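Lenihan Valley Antique Auto Club
Minutes of the Regular Monthly Meeting, July

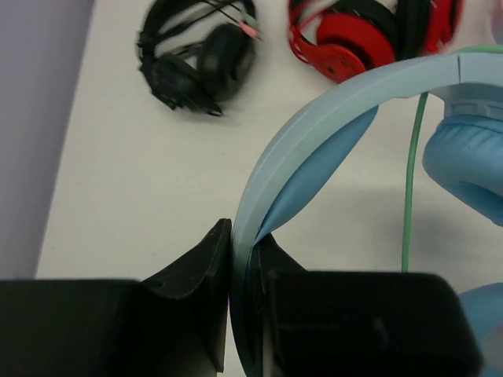
The meeting was called to order at 7:04 p.m. on Monday by the President, Fiachra Mulcahy. A quorum was present. Minutes were taken by the Secretary, Tomás Quinlan.

Approval of Minutes
The minutes of the June meeting were approved with one correction. The second paragraph under Parts Loan should read "front axle bushings" in place of "front axle."

Financial Report
The opening balance was $1,193. Dues and decal sales were recorded as received, and the hall rent was paid. The closing balance was $958. The report was accepted and placed on file.

Old Business
1. Brake relining order. The Secretary reported that Brekeck has confirmed the group price on woven lining for rear drums. Members wishing to be included must give drum diameter and lining width in writing. Orders without both measurements will not be forwarded. Rivets are not included in the price.

2. Radiator repair. The core removed from the club's 1926 touring car was pressure tested at Hutent Radiator and found to leak at the lower tank seam and at two tubes. The shop advises that the seam can be resoldered and the tubes closed off without serious loss of cooling. Mr. Quinlan moved that the repair be authorized at a cost not to exceed $185. Seconded and carried.

3. Water pump. Discussion of whether to refit the accessory water pump when the radiator is returned. Several members favored returning to the original thermosiphon arrangement. Others noted that the car overheated on the Stutent grade last summer without the pump. The matter was tabled until the radiator has been installed and the car driven.

New Business
1. Fall tour. The President presented a proposed route from Lenihan to Stutent and back, a total of 61 miles on county roads. The lunch stop will be at the Stutent fairgrounds. Cars with only transmission brakes in working order will not be permitted on the route. The route was approved as presented.

2. Tool loans. The hub puller and the babbitt bearing mandrel are both overdue. It was moved and seconded that loans be limited to 4 weeks, with one renewal on request. Carried, with one member opposed.

3. Coil box tester. Mr. Mulcahy stated that the tester has been recalibrated and is again available for use on meeting nights before the call to order. Coils should be brought clean and marked with the owner's name.

Announcements
A member is seeking a left front fender bracket for a 1924 runabout. Inquiries may be made to the Secretary.
The parts room key is now kept with the President.

Adjournment
There being no further business, a motion to adjourn was made, seconded and carried at 8:40 p.m.

Respectfully submitted,
Tomás Quinlan, Secretary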